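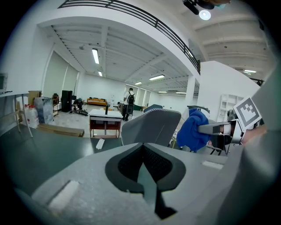
Quando cheguei a Stillerville para acompanhar as eleições do conselho de bairro, em maio, a primeira coisa que perguntei foi quantas mulheres se tinham candidatado. Treze, responderam-me, num total de oitenta nomes, e disseram-mo com um certo orgulho! Fiquei a fazer contas de cabeça no autocarro, agarrada à mochila, e lembrei-me da minha avó, que achava que a política era coisa de homens e que às mulheres cabia o pano na mão. Um pano azul, amarrotado e macio como o que se vê ali preso na garra, era para ela quase um uniforme. Nunca votou, e dizia-o sem pena nenhuma (a pena ficou toda para mim).

Stillerville é uma daquelas cidades que aparecem nos relatórios como caso de sucesso. Há uma lei da paridade, há um gabinete para a igualdade com placa à porta, há uma linha telefónica para denúncias que funciona até às 18 horas. Depois disso, pelos vistos, ninguém discrimina ninguém. Liguei para lá duas vezes, por curiosidade, e das duas fiquei a ouvir música até me cansar.

Fui então a Usen, o bairro do outro lado do rio, onde um grupo de moradoras se reúne numa antiga padaria. Ainda cheira a farinha lá dentro, juro! Falaram-me de creches que fecham cedo demais, de reuniões marcadas para a hora do jantar, de contratos que não são renovados depois de uma gravidez. Uma delas trouxe o regulamento do conselho todo sublinhado a lápis e leu-me em voz alta o artigo sobre as ausências: quem falta a três sessões perde o lugar, e a licença de maternidade conta como falta. Pedi para ler outra vez, porque pensei que tinha percebido mal. Não tinha.

A petição para mudar esse artigo chama-se Jaber, o nome da rua onde começou, e já juntou quase 200 assinaturas. Parece pouco, eu sei, mas em Usen toda a gente assina com o nome completo e a morada, e isso num sítio pequeno tem o seu peso. O conselho respondeu com uma carta de duas linhas a dizer que o assunto será apreciado oportunamente. Oportunamente! Guardei uma cópia.

Em Karnitz, a cidade vizinha, a mesma regra caiu na legislatura passada e as sessões passaram para a parte da manhã, com uma sala para as crianças ao lado. Tenciono lá ir no outono, ver como correm as coisas e quem se senta à mesa. Até lá, as moradoras de Usen continuam a encontrar-se na padaria e a próxima reunião já está marcada, desta vez antes do jantar.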